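Notice of Closure, Tamley Reading Room

June 2020
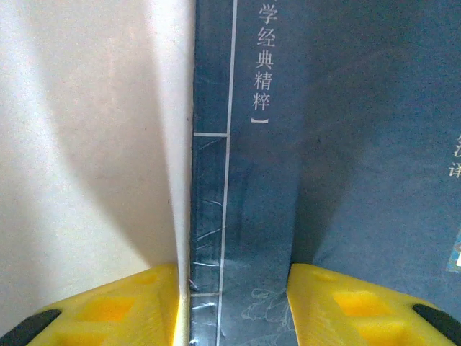 The Evmont Library Authority regrets to inform its readers that the reading room at Tamley will close at the end of the month. The decision was taken in May and is final. Members holding a blue card may transfer to the branch at Pagano on presentation of that card. Members holding a white card must apply again.

Readers are asked to return all items on loan. The Authority is aware that one item, entered in the register as the River Volume, has been on loan for 88 years. The fine on this item stands at 2,000 crowns. The Authority will accept 1,000 crowns if the item is returned before closure, together with a short written statement explaining the delay.

The Authority has received three such statements. All are signed by the household at the Mistov ferry landing, and each gives a different account. The first states that the volume was borrowed in order to look up the depth of the river in a dry year, and that the river then rose. The second states that the volume was returned the same week, and that a receipt was issued. The third states that the household is still reading it.

The Authority has examined its records. A receipt was issued. It is made out for a volume of the same title, with fewer pages. The clerk on duty noted in the margin that the ending was different and that he preferred it. No action was taken at the time.

Under Rule 3, a reader may keep an item until it is finished. The rule was meant for the winter months, when the ferry does not run and the road from Mistov is under snow. It was never limited to those months in writing. The Authority's legal office has advised that the household is within its rights, and that the fine should not have been charged.

The fine is therefore withdrawn. The loan is extended until such time as the volume has been read. As the reading room will no longer be open, the item may be left at the ferry landing, where a shelf will be put up for it. Other readers may ask at the house to hear the part that has been reached.

The lamps at Tamley will be lit each evening until closure. Readers who have left coats, gloves or umbrellas in the hall should collect them. The clock will go to Pagano. The cat has been offered a place there and has not yet replied.

By order of the Evmont Library Authority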